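Nonis publishes its bench routine for hand-held grippers

For release in May

BERKLEY – I run the gripper bench at Nonis, and today we're putting our whole setup and care routine for the paired hand-held grippers up on our website, free for anyone to download. It's called the Fekete sheet, after the street our first workshop was on, and it has lived on a clipboard for far too long. People kept asking for photos of it (usually with a coffee ring in the corner), so we've finally typed the thing up!

The sheet covers one working pair, left hand and right hand, from the time it comes out of the case to the time it goes back in. Most of the jobs we set are cloth jobs. Fabric is a terrific way to find out how your jaws are doing, and it's cheap, and you can do it on any bed or table you've got handy.

We start with the tips. Close the jaws slowly and look straight down the seam where they meet. You want one clean line all the way to the end. If there's a wedge of daylight at the top, back off the tip screws a quarter turn, close the jaws by hand, and snug the screws up again while they're shut. Then do the other tool the same way. Please don't crank on them. I've drilled out enough stripped screws for one lifetime and I'd like my evenings back.

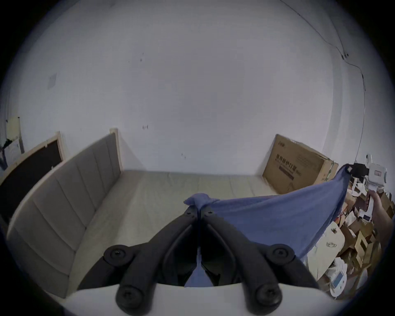
Next come the pivots. Each jaw arm should swing freely and stop without a wobble. A tiny bit of play is fine, and a click isn't. We wipe the joints with a dry lint-free cloth and leave the grease in the drawer, as it picks up fluff from the fabric and you end up with a grey paste in the linkage that takes ages to get out. If an arm feels gritty, open it up and clean it properly. The sheet has the order for taking the linkage apart, and the order for putting it back, which is almost the reverse but has one catch with the outer link that gets everybody the first time. I've put that step in capitals.

After that we do the pinch test, and this is my favourite part. Grab a single layer of cotton at one corner, lift it, and hold for a slow count. Have the second tool take another corner and pull gently between the two. If the cloth creeps out of one side, you know which tool to go back to. We repeat the whole check every 1000 closes, and we swap the finger pads at about 3419, the average we got from our own logs. Yours will be different if you're handling denim or towels – keep your own log!

Power and status checks used to be at the end of the sheet and we've moved them up. We had a habit of getting the mechanical side perfect and then learning the battery was flat. Now you switch on both tools, hold them side by side with the jaws open, and compare. On our pair the front strips should both be lit green, and so should the little dots on the round grey side caps, before anybody picks up a cloth. Any other colour, or a dot that's out, and the tool goes back on the bench. Have a quick look at the speaker holes on top while you're there and brush out any dust with a soft paintbrush.
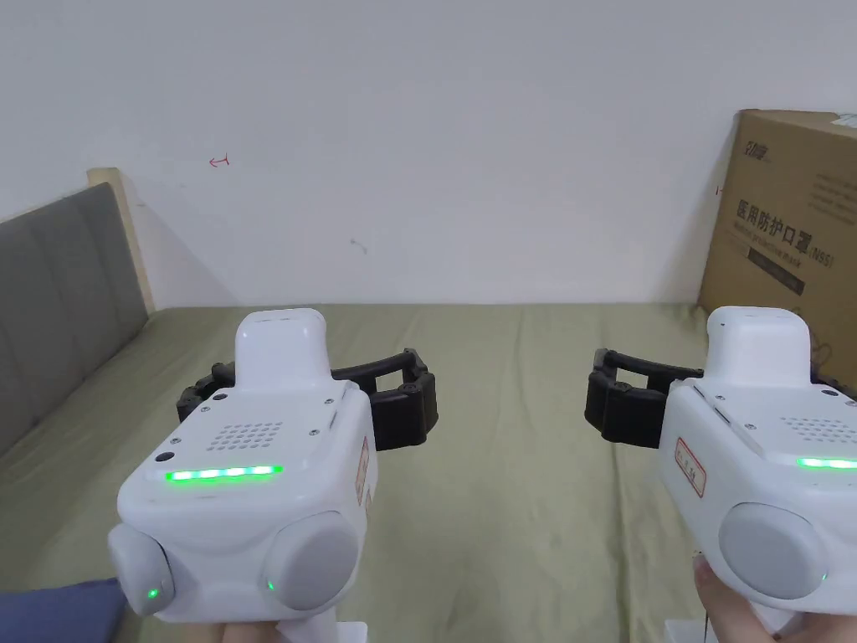

Handles are the bit people skip. Grip the handle the way you would for a real job, tilt your wrist both ways, and feel for movement where it joins the body. Run the test with the jaws wide open as well as shut, and with the two tools facing each other across the bed with a good stretch of sheet between them, as they'd be for a real fold. A loose mount feels fine when you're holding the thing straight up and shows itself as soon as you reach.

Packing up is short. Jaws closed, power off, cables coiled loosely, tools in the case with the handles pointing the same way. Write down anything odd before you shut the lid.

The routine was written for the tools on our own bench, and it takes two people the better part of a morning the first time through. We're also sending 300 printed copies, on wipeable card, to workshops and colleges that write in and ask. Enus, our parts supplier, is covering the postage on those, and we're very grateful to them.

The Fekete sheet can be downloaded from the Nonis website, under Workshop. Corrections and arguments about grease can be sent to the gripper bench through the contact page.

ENDS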